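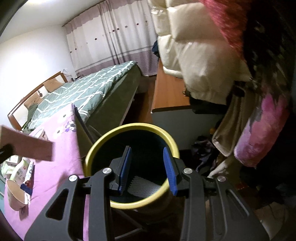

According to Erasto Lukumay, a robot learns tidying best from people who have to tidy up anyway, and a test room with one clean table teaches it very little. Plevholm was founded on much the same view, and it still guides how we choose our homes and train our demonstrators.

Plevholm records household tasks carried out by hand, so that robot arms can later be taught to do them. Our demonstrators work with a hand-held gripper that has the same two fingers as the arm it stands in for. The camera on the gripper records each reach, grasp and release from the tool's own point of view. We work in bedrooms, kitchens and hallways as their occupants keep them, and we do not ask for anything to be put away before a visit.

The company is directed by Teguh Kwok and has 13 permanent staff. Our two main programmes are Rikilum, which covers picking up and placing small household goods, and Purkar, which covers clothing and bedding. By the end of March the Rikilum collection held 3,193 accepted demonstrations. Each is checked by two reviewers before it is accepted, and those with a dropped object are kept in a separate set - our partners often ask for them. 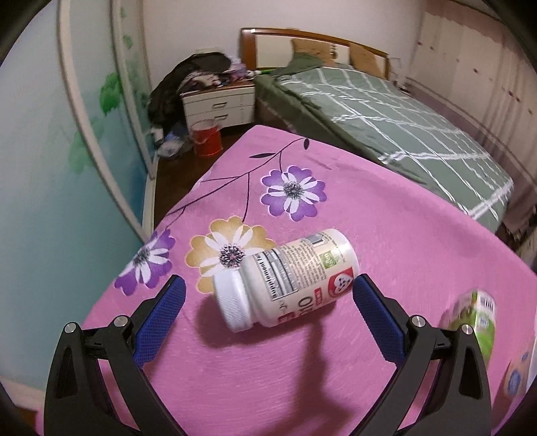
Bottles, tubs and packets make up a large part of Rikilum. They are recorded standing and lying down, on hard surfaces and on soft ones, and demonstrators are taught to close the fingers slowly and to lift only when the grip is firm. A new demonstrator completes the Alaoui course, named after the street where our first office stood, before recording alone.

Remote control is used where a hand-held tool is not suitable. In such cases the operator guides a full arm from our workshop, and the session is stored in the same form as the hand-held recordings.

Households taking part receive a fee and may withdraw their recordings at any time. Written enquiries from universities, manufacturers and prospective households are welcome and should be addressed to the Plevholm office.

Page last reviewed: Saturday, August 24, 2019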